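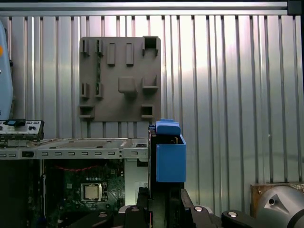 Work cell with wall-mounted gray panel, open computer case and gripper holding a blue part.

PEDURA AUTOMATION LABORATORY
Working Group on Safe Practice for Collaborative Robot Cells
Minutes of the meeting held 02/08/2024

Present: the chair, the secretary, and members for cell operations, electrical safety, fixtures and tooling, training, and the Prelline assembly project. A representative of the Galang site joined by telephone for items 1 to 5.

Apologies were received from the member for purchasing.

1. Minutes of the previous meeting

The minutes were approved with one correction. Under "Cell access," the words "operator on duty" were replaced with "operator signed on to the cell." The secretary will circulate the corrected copy.

2. Matters arising

2.1 The revised sign-on sheet is in use in all cells. The member for cell operations reported that the column for end time is still left blank on many sheets. Shift leads will be reminded.

2.2 The replacement of worn floor marking at the Galang site has been completed.

2.3 The question of storage for spare gripper fingers was carried forward to the next meeting. The member for fixtures and tooling is waiting for a reply about cabinet space.

3. Draft rule on objects kept within reach of the arm

3.1 The group considered the second draft of Rule 13, which covers parts, panels and equipment placed inside the working space of an arm. The draft divides such objects into task objects, which the arm is meant to touch, and standing objects, which it is not.

3.2 The member for the Prelline project stated that the division does not fit assembly practice work. An open computer case may be a task object in one program and a standing object in the next, and the same is true of the panels with sockets and raised blocks that are fixed to the cell wall. It was agreed that the class of an object should be set by the program being run and recorded on the cell sheet before the arm is enabled.

3.3 The member for electrical safety asked that computer cases and boards be dealt with in a separate clause. Any such equipment placed within reach of an arm shall be disconnected from the building supply, and the power cord shall be removed from the cell entirely. The group agreed. A request to add a waiting period after disconnection was discussed at some length. Members differed on whether one period could suit all equipment, and the clause was adopted without it. The member for electrical safety will bring a proposal in April.

3.4 Loose wiring inside an open case shall be secured or routed away from the path of the fingers wherever the task allows. If the wiring is itself part of the task, the program shall be run at reduced speed on its first use.

3.5 The Galang representative asked whether wooden blocks and similar items used as stops or supports fall under the rule. The chair confirmed that they do. Every item in the cell, whatever its material, is to be listed on the cell sheet or taken out.

4. Holding and release of parts

4.1 The group reviewed the existing guidance on parts held in the gripper when a program is paused. Current wording says that the part "should be made safe." Members agreed that this gives the operator no clear instruction.

4.2 The following text was adopted:

"When a program is paused with a part in the gripper, the operator shall leave the part in the gripper until the arm has been placed in its protected stop. The operator shall then support the part by hand or with a tray before opening the fingers. The operator shall not reach beneath a held part."

4.3 The member for training noted that small plastic parts are often treated as harmless and that new staff copy what they see. A light part dropped onto an exposed board can still cause damage, and the attempt to catch it brings the hand into the path of the arm. The refresher course will include a practical exercise on this point.

4.4 Grip force settings for plastic parts remain the responsibility of the project that owns the program. The group declined to set a common limit. The Prelline project will share its settings table for information.

5. Wall-mounted fixtures

5.1 The member for fixtures and tooling presented the results of the fixture check. Of 41 fixtures examined, five were found to have loose mounting hardware and were taken out of use until refitted. No fixture had come away from its mounting.

5.2 The check was carried out by hand, with the arm disabled. The group agreed that the method is sound and should be written down. The main points are:

The fixture is pulled straight out from the wall and then pushed to each side. Any movement at the mounting is a failure.

Edges of sockets and raised features are examined for cracks.

The position of the fixture is compared with the position recorded for the program. A fixture that has been moved or refitted is treated as new, and the program is proved again at reduced speed.

5.3 The interval between checks was set at three months. The Galang representative asked for a longer interval for cells used only occasionally. This was not agreed, but a cell that is locked out for the whole period may be checked on its return to use.

5.4 The Galang representative left the meeting.

6. Wrist-mounted cameras

6.1 The secretary reported that more than 13 written comments had been received on the draft guidance for cameras fitted at the wrist. Most of them concerned cable routing. Several asked whether a camera view may be used to confirm that a cell is clear before a restart.

6.2 The group agreed that it may not. A camera at the wrist looks along the gripper and gives no reliable view of the floor, the door or the area behind the arm. Clearing the cell remains a check made in person from outside the guard line. This sentence will be added to the guidance in bold type.

6.3 Recorded material may be kept for training and for review of incidents. Where staff can be identified, the existing policy on recordings applies.

7. Venik reporting form

7.1 The trial of the Venik form for near misses continues. The member for cell operations said that the form is quicker to complete than the old one but offers no field for the program name. Staff have been writing it in the margin.

7.2 It was agreed to add the field and to extend the trial. The question of whether paper copies are still needed was left open.

8. Other business

The member for training asked that rule numbers be kept fixed when rules are withdrawn, as course material refers to them. Agreed.

9. Actions

Secretary: circulate corrected minutes; amend the camera guidance; issue the third draft of Rule 13 for comment.

Member for cell operations: remind shift leads about end times; add the program name field to the Venik form.

Member for electrical safety: prepare a proposal on waiting periods for the April meeting.

Member for fixtures and tooling: write up the fixture check; report on cabinet space.

Member for training: add the part release exercise to the refresher course.

Member for the Prelline project: circulate the grip force settings table.

10. Next meeting

The next meeting will be held in April. Papers should reach the secretary five working days beforehand.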